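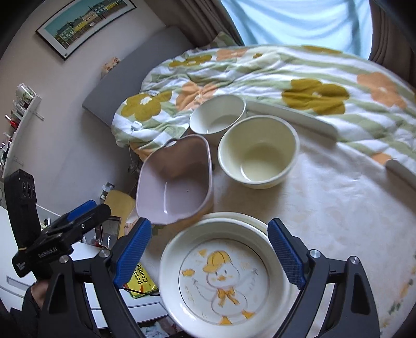 Someone on the Vorkitz neighborhood board told me that plastic basins should never be nested at all, they should be stood on edge like plates or hung up, and that if two of them get stuck together you may as well throw them both out. I would like a second opinion before I do that.

How do I store plastic basins so they don't stick, and which ones can be used for food?
Asked by drainboard_dan
Viewed 848 times
Category: Kitchen and Laundry

We have ended up with more basins and bowls than we have shelf. There is the round cream-white one with the duck in the baseball cap on the bottom, another round basin with a cream rim, a squarish pink one with an oval hole near the rim for a handle, a deep cream-yellow bowl, and a white bowl. The shelf under the sink is 16 inches deep and there is a pipe across the back of it, so standing everything on edge will not work.

Twice this month the two round ones have jammed together and I had to wait for someone else to come home and hold the bottom one. I put them away after the dishes, so they are probably a bit wet when they go in.

The other problem is that four of us live here and everybody uses whatever is on top. The same basin gets used for socks and then for washing lettuce. I would like to stop that but I don't know which ones are meant for food. I don't see a mark on most of them. The duck one was bought at Orano for the baby and she is too big for it now, so it is free for something else.

tilegrout
Best answer, chosen by the asker

You can nest them. Dry them first, rim and outside wall both, and put a folded dish towel or a sheet of paper towel between any two that are close to the same size. What locks them is the film of water plus the air that can't get in. With a towel in between there is a gap and they lift right out.

If they are already stuck, don't pry with a knife. You will gouge the rim and it will be rough on your hands forever. Set the pair in the sink, run warm water around the outside of the bottom one, and put ice or cold water in the top one. Leave it a few minutes. Then twist, don't pull. A drop of dish soap run around the joint helps too.

For a shelf with a pipe I would put the two round ones together at the front, towel between, and the deep bowl and the white bowl beside them. The pink one has a handle hole, so hang it. A hook on the inside of the cabinet door is enough. Check that the door still closes before you drill, I had to move mine.

On food, turn each one over and look for a cup and fork symbol or the words "food safe." If there is nothing there, use it for laundry and floors. Once a basin has had bleach or detergent soaking in it I would not go back to lettuce with it anyway. Old scratches hold on to things.

As for people grabbing the wrong one, keep them in two different rooms. Labels did not work at our house. We wrote LAUNDRY on one in marker and it was gone in 7 washes.

hallcloset

Go by color. Pink is for laundry, white and yellow are for the kitchen, and the duck can be for hand washing small things or for soaking feet. Everybody can remember a duck. Just check the bottoms like the other person said before you decide on the kitchen ones.

Don't scrub the duck with steel wool or the scratchy side of the sponge. We had a Perkel basin with a fish printed in it and half the fish came off that way — a soft cloth and baking soda would have been fine.

sudsandco

just buy the folding kind from Tawfik, they go flat and you won't need a shelf. mine leaks a little at the fold but it's ok for socks

Comment from drainboard_dan

Thank you. The ice worked on the second try. The pink one is on the cabinet door now and the door does close. I looked underneath and the deep yellow bowl has the cup and fork on it, very faint, so that one stays in the kitchen. I could not find anything on the white one so I am using it for clothespins. Still deciding about the duck.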